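Bracelet (Tokarz Home Wiki)

A bracelet is a band, chain or string of beads worn at the wrist, and I'll admit it's my favorite thing to write up on this wiki (the button page comes close!). Most of mine are beaded or braided. Beads usually go on stretch cord, while a braid can be cotton, leather or just about any string you've got.
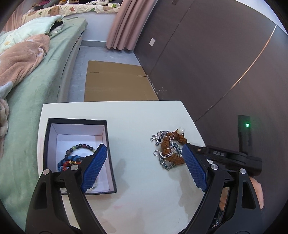 Page last changed: October, 9:30 p.m.

Storage is where I get chatty. I like an open box with low sides, with bracelets laid in one by one, like the beaded and braided ones in the box here. Pile them up with necklaces and they tangle, and I once spent 77 minutes on a single knot. Clear beads show up best on a pale lining, I think. Stretch cord gets tired with age, so restring it when it goes slack.

See also: Anklet, Bead, Jewelry box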